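FOR IMMEDIATE RELEASE

Stisness Will Not Sign Skarnatmont Gripper Code Without Rules for Bags and Film

LATTON, February. Stisness, the Latton testing shop for household robots, said today it will not sign the Skarnatmont code of good practice for home grippers in its present form.

The code asks a maker to run 400 lifts in a test room and report the share that succeed. A score of 40 drops or fewer earns a mark on the box. Stisness has read all 269 clauses and could not find one that deals with thin plastic, loose cable or anything else that folds when a finger touches it. The test objects are blocks, cups and cans. Homes have those too, but they also have trash.

"I'd like to know who these numbers are meant to help," said Decha Klinhom, who runs testing at Stisness. "A machine can pass every lift in the book and we still can't tell a buyer what happens when it meets a garbage bag."

Stisness is asking for three changes before it will look at the code again. Soft and crinkled items should make up part of every test. Runs should take place in furnished rooms with cords left on the floor. And failed grasps should be published along with the good ones, including any the maker calls operator error.

The company also questions the fee for the mark, set at 500 dollars per model with no repeat test after a software update. A gripper that behaves one way in spring may behave another way by fall, and the mark stays on the box.

Stisness will send its comments to the drafting group this month. It does not expect a quick answer.

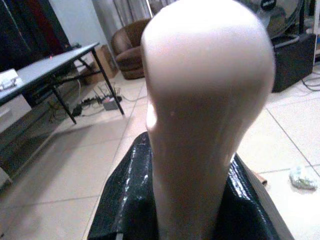
Phuthong replied that a furnished room is different every time, so two labs would never get the same score, and asked how Stisness planned to settle a dispute between them.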